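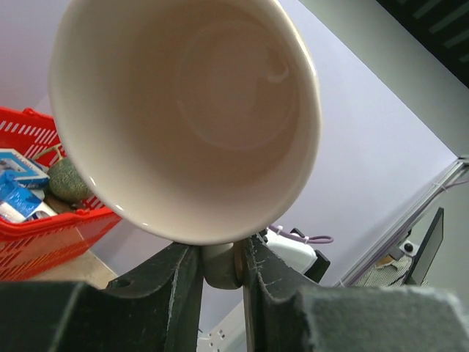

White mug, red basket.

Cup and Tray Hand, Part Time – Bañuelos Tableware Hire
Filed under: Jobs / Warehouse and Stockroom
4 min read

Bañuelos rents out cups, mugs, plates and trays to offices, church halls, small theaters and anyone else who needs to serve coffee to a crowd and doesn't want to use paper. We are looking for two people to join the stockroom at our Pletthorpe building, starting in October.

The job is handling cups. You will unpack them when they come back, look them over, sort them, set them out on trays, and pack them again for the next order. There is some desk work, but most of the shift is on your feet at a table.

We keep 1,452 mugs and cups in what we call the mixed range. These are the plain-colored ones, in white, gray, yellow and several blues, with a few patterned pieces that customers ask for by name. We bought them in small lots over the years, so the shapes don't match. Some have wide handles and some have handles you can barely get a finger through. Customers like the mix, but it means you can't stack by habit. You have to look at what you've picked up.

What you will do

Unpack returns. Most come back in crates, some in shopping baskets, and a few in whatever the customer had in the trunk. Dry goods often come back in with the cups – tea, sugar, a box of cookies nobody opened. Set these to one side with the order slip so the office can call the customer.

Check each piece. Run a thumb around the rim, look inside, look at the base, and check where the handle joins the body. A chip on the rim means the cup is retired. A stain on the inside goes back to the wash. A hairline crack at the handle is the one people miss, and it is the one that matters most. If you are not sure, put it on the gray shelf and ask.

Sort by set. Every order has a set card that lists the pieces by color and shape. A white mug is not the same as a cream mug on the card, even if they look close under the shop lights.

Lay out trays. Cups go on mouth up unless the card says otherwise. Space them so that no two handles touch, and keep the tall ones toward the middle. When a tray is full you should be able to lift any cup on it without moving the one beside it.

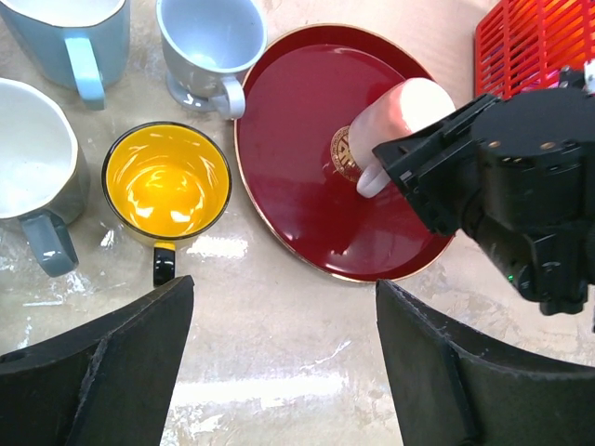
Thảo Hầu says the first two weeks are mostly about handles, and that new people tend to grab a mug by the body, which is fine for one mug and slow for a whole order. By the third week your hand goes to the handle without being told, she says, and after that the job gets a lot easier on the wrists.

Pack outgoing orders. Cups are wrapped singly and packed on their sides. Plates stand on edge, with card between them. Trays go in last, flat across the top. We use plain paper, no plastic wrap, and we reuse it until it tears.

Keep the Clikport record up to date. Clikport is our stock list. You scan the set card when you start an order and again when you close it, and type in anything that was retired or missing. If you can use a phone you can use Clikport. We will show you on the first day.

About the trays

A word on these, as applicants usually ask. The red round ones are the most requested thing we own. They go out to weddings, New Year parties and a good many retirement lunches. They show fingerprints and they scratch if a mug is dragged across them, so cups are lifted on and lifted off, never slid. We will ask you to do this at the trial shift and we will be watching for it. 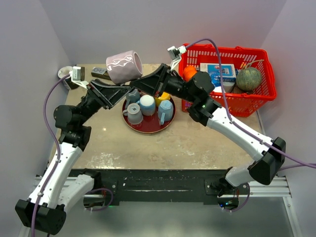

They are also wiped by hand with a soft cloth before they go back on the rack, including the underside. Do not put them through the washer with the plates. Two people have done this, both in the same month, and we had to replace the lot.

Hours and pay

Shifts are 7 a.m. to noon or noon to 5 p.m. You choose one and keep it. We need both covered, so if you can only do mornings, please say so in your application. Pay is hourly and is listed on the form at the front desk, along with the holiday rate. There is no evening work. In the run-up to the holidays we may ask if you want extra hours, and you are free to turn them down.

Pletthorpe is on the bus line. Parking is behind the building, on the gravel side. The stockroom is heated, though the loading door is open a lot in the mornings, so bring a sweater.

What we look for

You don't need experience. People have come to us from restaurants, from a school library and from a garden center, and all of them worked out well. We do want someone who is steady, who can do the same small task many times and still notice when one cup is different, and who will tell us when something gets broken. Breakages are not taken out of your pay. We retire nearly 1,000 pieces a year across all ranges and a good share of those are dropped by us.

You should be able to stand for most of a five-hour shift with a break in the middle, and lift a packed crate with a second person. Closed shoes are required. Rings and long necklaces come off before you start – they chip glaze.

It helps, but isn't required, if you have worked with the Cenow crates before. They are the kind with the side latch that sticks. There is a knack to them and we can teach it.

The trial shift

We don't do a long interview. If your application looks right we will invite you for a paid two-hour trial. You will be given a set card, a tray and a mixed table of cups, and asked to find the right pieces and lay them out. Then you will clear the tray and put everything back where it came from. Speed is not scored. We look at how you lift, how you set down, and whether you read the card before you start.
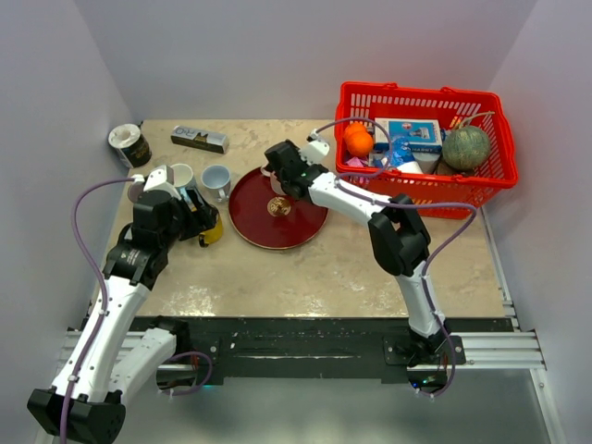
Is the trial open to left-handed people, one reader wrote in to ask after the last posting, because every kitchen job I've had was set up for the other hand and I was always in someone's way. Yes, it is. You can work from whichever side of the table suits you, and the handles can point either way as long as they all clear each other.

How to apply

Pick up a form at the Bañuelos front desk in Pletthorpe, or write us a short letter with your name, a phone number, and the shift you want. A resume is welcome but a few lines about work you have done will do. Letters can be left in the box by the door when the desk is closed.

Applications are read as they come in and the posting comes down once both places are filled. We call everyone back, including people we can't take this time.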